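Grarkstead parcel counter opens, bring your own string

April 14, 2021

Grarkstead has a parcel counter again, five years after the last one became a shop selling scented candles. The new arrangement is run by Zistbridge from the back of the old Śliwiński bakery, and it opened with a queue that reached the bus shelter.

Damian Piątek, who manages the counter, had expected a gentle start. He took in 200 parcels before lunch, several of them held shut with what he describes as optimism. One customer had sealed a teapot with sticking plasters. Another wanted to post a rake.

Anything that fails the shake test is now rewrapped on the spot for a small charge, and the counter has taken to this with some gusto. Regulars have already complained that a parcel taped in Grarkstead can't be opened in Ralberg without a bread knife and a free afternoon. Mr Piątek says he has had no reports of breakages, and that he will take the complaints in that order.

The counter hopes to handle 1,000 parcels a month by June. It shuts at 7, or when the tape runs out. Empty boxes in decent condition are welcome and can be left inside the door. The rake went by courier.
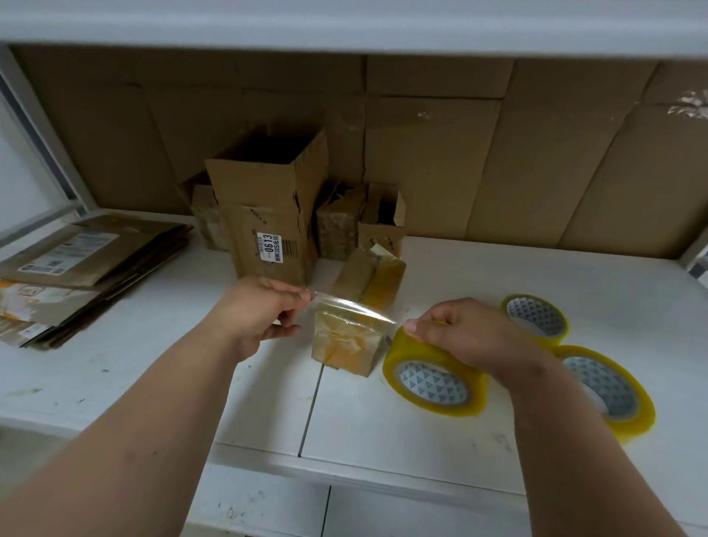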